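Wednesday, November 16, 2022
Equipment planning, carton cell, second round

Talked with Dae-han Baek this morning about what we ask for in the next budget. The quote from Clelum has come and it is higher than in September. The finger sets are now 952 per pair, and they count the mounting plate separately. I do not understand why, I wrote to them.

What we still need, in my order:
Spare fingers, 2 pairs. We have no reserve now.
Fingertip pads, 14 pieces. Flimari sells them at a lower price but only in a full pack, I must check the size of the pack.
Cable sleeves for both arms.
Table covering, one roll. Grarnaslow has it for 167, delivery included.

Dae-han wants also a suction tool from Moon for the flat cartons. I am not against it, but then we need air supply in the room, and this is not in any quote. I propose we move it to the next year — or we ask for a loan unit first. 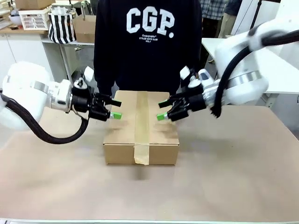
The pads are the item where I am least sure of the quantity. We count one per gripper in use, but I have no good number for how long one lasts, so 14 is my guess with reserve. With the taped carton between the two grippers, the green pads face each other at the height of the lid, so the next type should be tried at this same position before we order. For the sleeves, the black cables hang in a loop on both arms and I want to measure the loop length, not only the straight part.

To do: measure cables, ask Clelum about the plate, send list to Dae-han. Shipping cost from Flimari is still open.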